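Can a Robot Tidy Your Bedroom Yet?

by Leonor Carrilho

Have you ever been told to clean up your room and thought, surely there's a machine for this by now? I used to think exactly that when I was a kid, usually while lying on my bed with my feet up the wall and my school socks in three different corners. Grown-ups had been promising us robot helpers for years and years, and I had rather been counting on one turning up before I had to learn to fold a fitted sheet. (I still can't fold a fitted sheet, by the way, so please don't write in and ask me how.)

So, can they do it yet? The short answer is: a little bit, slowly, and with a lot of help. The long answer is much more fun, so settle in.

Let's begin with what machines are already good at. A dishwasher is a machine that does a chore, and so is a washing machine. If you have a robot vacuum at your place, it trundles about under the couch gobbling crumbs and bits of fluff, and it can do that all day without whingeing once. All of these have one easy thing in common, though. Each does a single job over and over. Your dishwasher has never had to go looking for the dirty dishes. Somebody brings them to it, and I suspect that somebody is sometimes you!

Tidying is a different kettle of fish. Think about everything you do when you pick a playing card up off the floor. First you spot it. Then you work out that it's a card and it belongs in the box with the others, so it shouldn't go in the bin. Then you reach down, and your fingers do something very clever. A card lies so flat that there is hardly anything to grab, so you might slide it along, or get a fingernail under one edge and tip it up. You don't plan any of this. Your hand has been practising since you were a baby chewing on your blocks, and by now it just knows.

A robot has to learn all of that from the beginning. Many of them have no hand like yours at all, only 2 fingers that open and close like a pair of kitchen tongs. Try it yourself! Put one hand behind your back, use just your thumb and one finger on the other, and keep your wrist stiff. Now pick up a coin from the floor. Tricky, isn't it? Now try it in a corner, where the walls get in the way of your elbow.
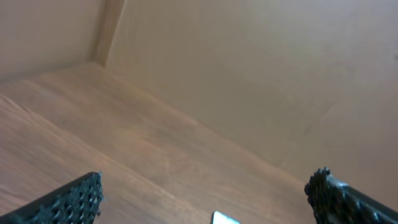
Corners are a nuisance for people too, of course, as anyone knows who has lost a marble in one. But you can feel the wall with your knuckles and simply shift over. Plenty of robots can't feel much at all, so they have to go by what they see, and a plain wall and a plain floor can be awfully hard to tell apart when the colours are nearly the same.

How do they get better, then? The same way you got better at riding your bike, which is by having a go, and another go, and another. A robot might need almost 3000 tries at one small job before it is any good at it, and then you move it into a room with a different floor and it can get muddled all over again. You, on the other hand, could walk into your cousin's house tomorrow and pick up a sock on the very first try, whatever colour the carpet was.

I do think the helpers will come, and I hope they'll be a real help to people who find bending and reaching hard, like my nan. In the meantime, have another look under your bed. I'm fairly sure there's a sock.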